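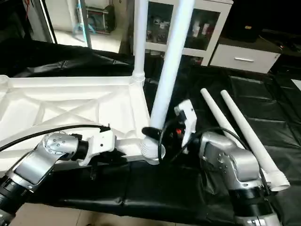 Grivine Hall furniture group, minutes, January

Started 6:30 pm, ran over.

Last minutes: ok'd, no changes.

1. Tables
White plastic ones, the kind with tube legs that go into sockets at the corners. 12 ordered from Sivow, all delivered. Total 2,413 incl. delivery, under budget. Assembly: upside down, on a covered surface so the tops don't get scratched. Legs pushed all the way into the ribbed sockets, check each one before flipping. Two from the old batch wobble, probaly legs not seated. Redo those first.
Question whether to glue legs. No. They have to come off again for the summer storage.

2. Storage
Closet by the side door is full. Old folding chairs to go to Tokgöz if they still want them, otherwise recycling. Legs to be bundled by table and taped, last year we ended up with a box of loose ones and an hour lost.

3. Budget
3,505 left in furniture line before the table invoice. Chairs quote from Gukanier came in high, ask again for 30 instead of the full set. Decision put off til next meeting.

4. Floor
Rubber feet for table legs? Marks near the stage getting worse. Get a price.

5. AOB
Key for side door still missing. Kitchen light flickering agian, reported.

To do: wobbly tables, Gukanier quote, price for feet, tape.

Next meeting same time, small room. Closed 8:10.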